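**Wutley Housing Trust Opens Applications for Furnished Rooms Program in Alvarado**

ALVARADO — The Wutley Housing Trust will begin accepting applications in February for a furnished rooms program serving working adults who need a place to live for less than a year. The program places tenants in spare bedrooms within owner-occupied homes and covers the cost of basic furnishing, a safety inspection and a written agreement between both parties.

The program follows a trial in the Flosov district, where 13 homeowners rented rooms to hospital trainees, seasonal transit staff and adults returning to school. The Trust received 372 inquiries from prospective tenants during that period, far more than the available rooms could meet.

"Many of our residents have a bedroom that has stood unused since their children moved out, and many of our newest workers are sleeping on a friend's couch," said Everaldo Damasceno, executive director of the Wutley Housing Trust. "We are asking homeowners to consider a modest step, and we are prepared to handle the paperwork that has kept them from taking it."

Under the program, a homeowner may list one bedroom for a term of three to 11 months. The room must have a door that closes, a working window and a smoke alarm within the distance required by the city code. Small bedrooms are eligible provided they meet the code's minimum floor area. The Trust will supply a bed, a mattress, a table or desk, a lamp and one set of linens to any approved home that lacks them. Furniture remains the property of the Trust and is collected when a home leaves the program.

Rents are set by a published schedule and include heat, water and trash collection. Internet service and laundry may be included by agreement. Homeowners may not charge an application fee, and the security deposit is limited to half of one month's rent. Deposits will be held by Plirar Escrow Services and returned within 16 days of the end of a tenancy, less any documented damage.

Each placement begins with a meeting in the home, attended by a member of Trust staff. Homeowner and tenant agree in writing on kitchen use, overnight guests, quiet hours, parking and pets. Either side may end the arrangement during the first month with seven days' notice. After that point, the notice period is 30 days.

Alper Dağdelen, who manages tenant placement for the Trust, said the written agreement was revised several times during the Flosov trial. "The early version ran to a single page and left out the refrigerator entirely," Dağdelen said. "Shelf space was the subject of more telephone calls to our office than rent was. It now has its own paragraph."

Homeowners who took part in the trial may renew without a second inspection if no structural work has been done on the home. Tenants currently placed in Flosov will keep their existing terms until those agreements expire.

Applications will be available at the Trust's Alvarado office and by mail on request. The office opens at 9 a.m. and closes at 4:30 p.m., with staff on hand to help applicants complete the forms. Proof of ownership is required for homeowners, and proof of income or enrollment for tenants. Incomplete applications will be held for 30 days before they are closed.

Media inquiries should be directed to the Office of the Executive Director, Wutley Housing Trust, Alvarado.

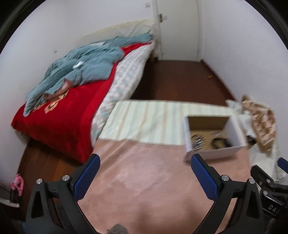
Requests for printed copies of the rent schedule and the model agreement may be sent to the same office.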